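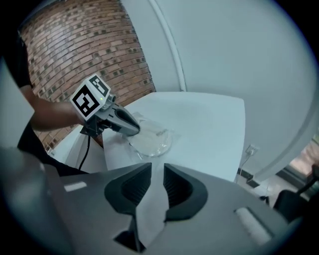 Figure 7.1. Jaw tip of a hand-held gripper against a clear bag. The marker block is mounted above the handle.

Chapter 7
Keeping a Gripper Pair Honest

Most manuals treat a hand-held gripper as a finished thing. You charge it, you plug it in, you start work. The manuals are written by people who sell grippers, and you should read them with that in mind.

This chapter follows one station, the two-gripper table at Prisbridge, through its setup and upkeep. The hardware is simple: two grippers, a marker block on each, cables, and a table. The claims made for it are less simple. When the Prisbridge pair was delivered, the paperwork promised 1,000 hours between jaw services. The station log shows the first pad change at 84 hours. Perhaps the pads were a bad batch. Perhaps the 1,000 came from a test bench where the jaws closed on nothing. The supplier, Clomska, never said how the number was measured, and a figure with no method behind it should not go on your service schedule.

The same goes for the marker block. The tracking software finds each gripper by the printed patterns on the faces of its block. If the block shifts on its mount, the software will go on reporting a position, and the position will be wrong. No alarm sounds. A clean screen tells you only that the software can see a pattern. You have to put a hand on the block and try to move it.

Clear bags are a good check piece, mostly because they are unpleasant to work with. A foam cube will make almost any gripper look well adjusted. Thin plastic slides, folds, and bunches under the pads, and small faults in jaw alignment have fewer places to hide. Some shops use the foam cube anyway — it gives nicer results.

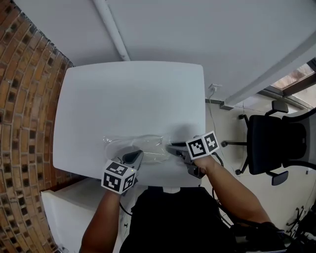
Figure 7.2. Both grippers at the bag, seen from above. Trace the cables near each wrist.

Cables deserve more suspicion than they get. A cable that hangs free with the operator's arms down may pull tight when one arm reaches across the table. Check it through the full reach, on both sides, before you blame the sensor or the software.

Section 7.1 covers the block mount and the 3 checks to make before each shift. Section 7.2 deals with pad wear, including the Nishimura wear gauge, which is handy but reads low on ribbed pads. Section 7.3 is on cable routing. Section 7.4 goes back to the Prisbridge log and asks which of its repairs fixed anything. In 2 cases the fault had returned by October, and the log still lists both as closed.

Before you read on, find the service interval for any tool you use. Write down where the number came from. Leave the line blank if you can't tell.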